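Akska だより 6月号
暮らしのページ

床でくつろぐ日の、缶とトレイの話

先月号で「ジョイントマットの上で飲み物をどうしていますか」とお聞きしたところ、47通もお返事をいただきました!編集室一同、届くたびに回し読みして大盛り上がりです。ラグの上に板を敷く派、窓辺に避難させる派、そもそも床では飲まない派(潔い!)。そのなかで断トツに多かったのが「浅いトレイをひとつ置く」というお便りでした。

というわけで今月は、トレイです。編集室のある Inville の2階でも、春から水色のジョイントマットを敷いて床でおやつを食べるようになり、ちょうど飲み物の置き場所に困っていたところでした。マットの上はふかふかして気持ちがいいのですが、背の高い細身の缶を置くとどうにも気になるんですよね。膝で押すとマットが沈んで、缶がゆらっとする。あのゆらっ、の瞬間に全員の手が伸びるので、おしゃべりがいつもそこで止まってしまうのでした。

トレイは、商店街の雑貨店 Barrientos で見つけた深緑の長方形のものです。縁が低くて、四隅まできちんと角ばっていて、棚の下のほうに積まれているのを見た瞬間に「あ、あの水色に合う」と思いました。水色に深緑、そこへ濃い紫の缶が入ると、急によそ行きの顔になるんです。黄緑の缶もマットの水色とよく合って、おやつの前に思わず眺めてしまいました。 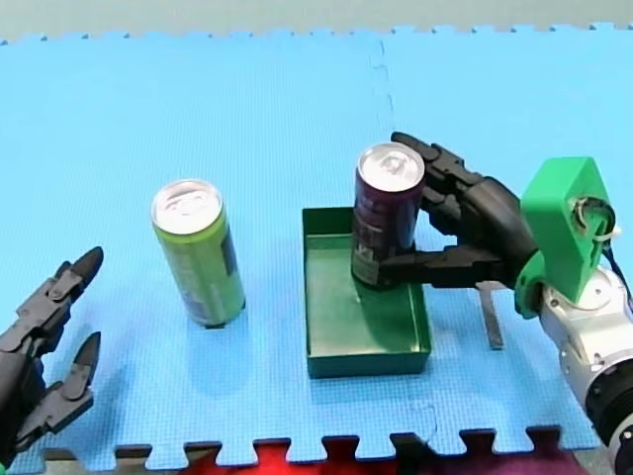 縁の高さが決め手

お便りを読んでいていちばん意見が分かれたのが、縁の高さでした。「深いほうが安心」という方と「浅くないと取りにくい」という方、どちらの言い分もよくわかります。編集室でも家から持ち寄った深めの箱と、今回の浅いトレイとで比べてみました。

深い箱は、たしかに頼もしいです。ただ、床に座った姿勢からだと缶の上のほうしか見えず、つかむときに指が箱の縁に当たります。浅いトレイのほうは缶の胴がほとんど見えているので、横からすっと手を入れてつかめるんです。戻すときも、見ながら下ろせるのでこわくありません。床に座る暮らしには浅いほう、というのが編集室の結論になりました。(ソファの横に置くなら深い箱もいいね、という声は最後まで残りましたけれど!)

それから、底が平らなこと。模様が浮き出したものや、真ん中がふくらんだものもかわいいのですが、細い缶は足元が小さいので、平らな底がいちばん落ち着きます。お店で選ぶときは、ぜひ手のひらで底をなでてみてください。

置くときは静かに、まっすぐ下ろす。たったそれだけなのに、気をつけるようになってから、缶がトレイに触れるときの小さな音が好きになりました。コトン、と鳴ると、さあ休憩だという気分になります。 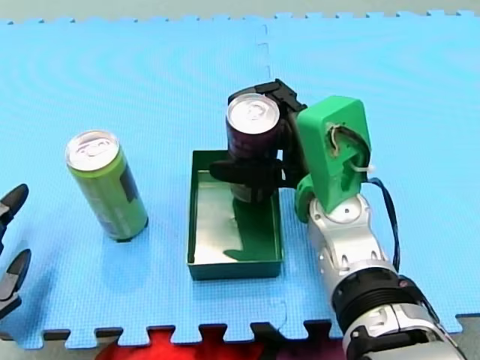 深緑のトレイと紫の缶。左には黄緑の缶も。

置き場所は、つなぎ目を避けて

もうひとつ、お便りで教わって「なるほど!」と声が出たのが、マットのつなぎ目のことです。パズルのように組み合わせた部分は、使っているうちに少し浮いてくることがあります。その真上に缶を直接立てると、片側だけ持ち上がってしまうことがあるそうです。言われてみれば、うちでゆらっとしていたのもたいていつなぎ目のそばでした。

そこで、おやつの前にまずトレイの場所を決めることにしました。順番はこんなふうです。

・マットのつなぎ目を手で押さえて、浮いていないか確かめる
・人が座る場所を先に決める
・みんなの手が届くあたりにトレイを置く
・飲み物は最後に持ってくる

以前は飲み物が真っ先に出てきて、それから座布団だお皿だと動き回っていたので、順番を逆にしただけでずいぶん落ち着きました。お子さんのいるお宅からは「トレイの中は飲み物の席、と呼んでいます」というお便りもいただいています。飲み物の席!すてきな呼び方なので、さっそく編集室でもまねしています。

全部をトレイに入れなくてもいい、というのも何通かにあったご意見です。これから冷蔵庫に戻す分や、まだ飲むかどうか迷っている分は、脇に並べておけばよいとのこと。まじめに全部入れようとするとトレイがどんどん大きくなって、今度はトレイにつまずくのだそうです(経験者のお言葉です)。

色で決める、という楽しみ

缶の飲み物は、人数が増えるとどれが誰のものかわからなくなりますよね。名前を書いた付箋を貼る、輪ゴムをかける、いろいろな工夫をお寄せいただいたのですが、私がいちばん気に入ったのは「最初から違う色の缶を選ぶ」という一通でした。なんと気持ちのいい解決でしょう。

まねをして、黄緑と濃い紫を選んでみたところ、これが本当に見分けやすいのです。部屋のどこから見ても一目でわかりますし、飲み口の側はどちらも銀色なので、並べるとおそろいの帽子をかぶったようでかわいらしい。黄緑はさわやか、紫はちょっと大人。味より先に色で選ぶ買い物が、こんなに楽しいとは思いませんでした。

しかも、水色のマットが背景になるとどんな色もよく映えます。もともとは冬に足元が冷えるからと選んだマットで、色はお店にあったものをそのまま買っただけなのですが、いまでは編集室の自慢です。春先に敷いたばかりのころは「プールみたい」と笑われていました。いまは「夏らしくていいね」と言われるので、季節が追いついてきたのかもしれません。

トレイを真ん中にして左右に1本ずつ置くと、まるで小さなお店の店先のようになります。おやつが始まる前の、まだ何もこぼれていないこの並びを見るのが、最近のひそかな楽しみです。 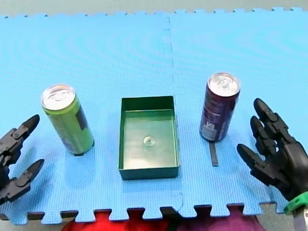
トレイをはさんで、左に黄緑、右に濃い紫。

片づけのこと、少しだけ

おやつのあとは、トレイごと流しへ運びます。缶は先に下ろして、トレイだけをさっと洗って、ふきんで拭いて立てかけるだけ。マットのほうは固く絞った布で軽く拭き、つなぎ目にお菓子のかけらが入っていたら、いったん外して払います。端のギザギザした部分は意外とほこりがたまるので、週に一度は古い歯ブラシの出番です。やり始めると夢中になりますよ!

お便りの中には、片づけのあとのトレイを文房具置きにしているという方もいらっしゃいました。夜は鍵とめがね、昼は飲み物。ひとつの道具がくるくる働くのは見ていて気持ちがいいもので、編集室でも、はさみとのりを入れてみようかと相談しています。

次号に向けて

7月号では、お便りの多かった「床で使えるお皿」を取り上げる予定です。あわせて、マットを外で使うときの工夫も募集します。ベランダや川べりで試した方、ぜひ教えてください。失敗談も大歓迎です。

掲載させていただいた方の中から3名に、Barrientos で選んだ小さめのトレイをお送りします。色は深緑のほかにもあるようなので、届いてからのお楽しみということで。お便りは Inville 1階の受付箱か、集会室 Tusura の入口にある黄色い用紙でどうぞ。受付は午後5時までです。

先月号は189部を刷って、月の半ばにはすっかりなくなりました。今月は少し多めに用意しましたので、ご近所の方にもぜひ渡してください。それではまた来月、床の上で!

（Akska だより編集室）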